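Bristine brings its one-pot supper classes to Zerkach this June

Zerkach — I started Bristine with a single electric hot pot and a folding table, and I still cook most of my own suppers that way. So I'm very happy to tell you that our one-pot classes are coming to the Beddoe building in Zerkach this June, and they're open to anybody who eats dinner (so, everybody!).

We'll run 11 classes in all, every one of them on a Sunday at 4 p.m. You cook at the table, you eat at the table, and there's no stove in the room at all. I get a lot of letters from people in small apartments, dorm rooms and rented rooms with one outlet and a mini fridge, and they all ask me the same thing — what can I make that isn't noodles again? Well, plenty. Chicken and rice, lentils with lemon, a tomato broth that I could drink by the mug, even a decent apple pudding if you keep the heat low and leave the lid alone. 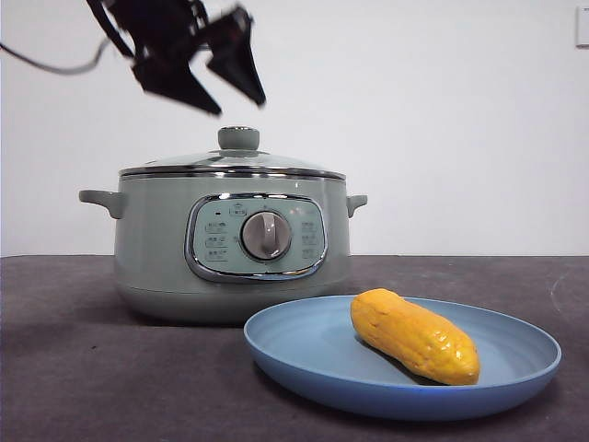 I teach on the plain kind of pot, with a dial and a lid you can see through, and I like it that way. You turn it up to get things going, you turn it down when the bubbles get rowdy, and you learn to cook by looking and smelling. The first class is mostly broth and timing. After that we get into dumplings, beans and greens, and then a long, lazy hot pot meal where everyone drops in their own mushrooms and cabbage and argues over the sauce. I'm Team Sesame, for the record.

Seats are limited to 70 across the whole run, and past students get no head start this time, so please don't wait on me to save you one. All the ingredients are included. Bring an apron and a container with a tight lid, as you'll be taking leftovers home.

Our friends at Wovico are printing the recipe booklet that goes with the classes. We're doing 3,000 copies, and any that don't go to students will be free at the Beddoe front desk while they last. I wrote the whole thing at my kitchen table, and yes, there are soup stains on the first draft. The pudding recipe is on the back cover — I moved it there after my testers kept losing the page.

Sign-up is open now at the Beddoe front desk. Reporters and food writers are welcome at the first class, and I'll keep a bowl for you if you let the desk know you're coming.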